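Starnari is hiring data collectors, Sevirside

Part-time and full-time, starting in March

Starnari is looking for people to record everyday hand tasks for Evo, our learning system for robot arms. Evo learns from examples. It needs a very large number of them, done by many different people in their own way, and that is the job.

You will work with a hand-held gripper. You hold it, do a task with it, put everything back and do the task again. The gripper records what its camera sees and how its fingers move. No robot arm is involved at this stage, and you do not need to know how to program.

What you will do

Pick up, sort, fold, stack and open ordinary objects using the gripper. Follow a short task card for each session. Move the objects between takes so no two start out the same. Mark bad takes (a drop is fine if you recover, a bumped camera is not). Charge and wipe down your gripper at the end of the shift.

A shift is made up of blocks of 40 minutes with a break after each. Most people get through up to 252 takes in a full day once they are used to it. New collectors are not held to that, and we don't pay by the take. Training takes two days and is paid at the normal rate.

What we ask for

You are 18 or older and can stand for most of a shift. You can hold a tool in one hand for long stretches; either hand is fine, and we need more left-handed people. You can read task cards in English. You are patient with repeated work. Warehouse, kitchen, lab or sewing experience is useful but not required.

We have 30 openings. Full-time collectors work 40 hours a week. Part-time shifts start at 8 a.m. or 1 p.m. Anyone who stays through the first project, a set of household tasks for Kleinschmidt, gets a bonus of $500.

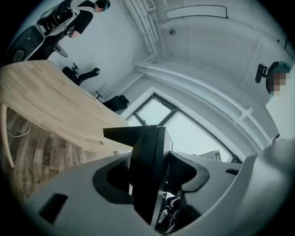 Where you'll work

Collection takes place indoors at our Sevirside site. You will share a room with other collectors, and tables and chairs get moved often to change the setup. Wear closed shoes and leave rings and bracelets at home. There is a kitchen on the same floor and bike parking behind the building.

How to apply

Send a short note with your availability and which hand you prefer to Birgit Albers, collection lead. A resume is welcome but you can apply without one. We invite people in for a one-hour tryout with the gripper, also paid, and answer within a week of it.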